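Building a Two-Arm Table Sorter: Handout 4
Grippers, trash, and where to put the bins
Evening build course, Skurnholm shared workshop

Hi all. Same deal as last time, these are my notes cleaned up a bit, so if you missed the session you can still follow along before the October build night. Bring your laptop and safety glasses, and if you signed out one of the hex key sets please bring that too (we're down to one and it's the bad one).

Where we left off

By the end of handout 3 everybody had an arm that could go to a pose and come back without hitting the table. Great! Now we want it to pick something up, and I want that something to be garbage. I love garbage for this. It's free, it's light, you can drop it over and over, and every piece behaves differently. A wooden block will let you get away with a sloppy grasp. A paper cup won't, you'll crush it and then you'll know.

Our starter set is paper cups, balled-up paper and aluminum foil. Chandrasekhar Kamath also wanted to add yogurt tubs, and we may get there, but let's do the easy stuff first.

Grasping a cup

Two ways to do it. You can close around the outside of the body, or you can put one finger inside the rim and one outside and pinch the wall. I like the wall pinch with a parallel gripper. The fingers don't need to open very wide, and a cup lying on its side is just as easy to get as one standing up, as long as you come in from the open end. The downside is that the cup can swing a little once it's in the air, so slow down your first move after the lift.

Start with the gripper force at 15 percent and go up in small steps. If you're at 30 and the cup still slips, the force isn't your problem, your fingers are in the wrong spot. Go fix the approach.

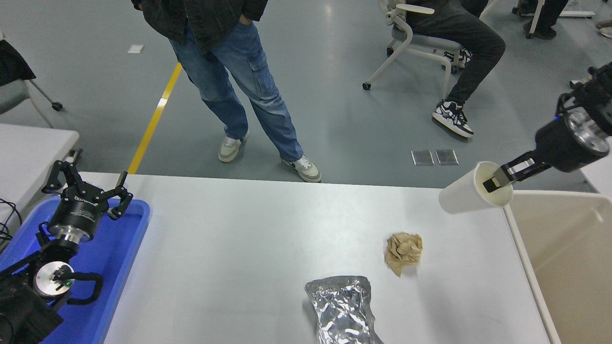 Foil is the one that got most of you last time. It looks solid but it gives when you squeeze it, so the gripper reports that it's closed on something and then the something changes shape. Add a short pause after closing, then read the finger width again. Crisóforo Cárdenas wrote a nice little function for this and it's in the class folder under "clitby" (our name for the whole sorter project, don't ask me how to pronounce it). Feel free to copy it, but read it first, please, so you can tell me what line 123 does.

Paper balls are easy going in and annoying coming out. Tape your finger pads and the paper likes to hang on. Open all the way over the bin and wait a beat before you back off.

Bin placement

Put the bin beside the table with its opening where the arm can get over it without stretching. I see a lot of people set the bin wherever there's floor, and then the elbow locks out on every drop. Run the arm to your drop pose by hand first, mark that spot, then move the bin to the arm.

If you're using both arms, give each one its own side and its own container. Passing things across the middle is handout 7 and I promise you don't want it yet.

Also, cables! Route them away from the side where the arm swings, and leave enough slack for the full wrist turn.

Before next time

Get one clean pick and drop of each item, with no hand on the keyboard in between. Write down the force and finger width that worked for you. Then crumple a fresh piece of foil and try the same numbers again, and note what happened.

Teams Vukley and Brannigan, you're sharing the far bench, so sort out between you who gets the first hour. Questions go on the course board and I'll get to them after dinner.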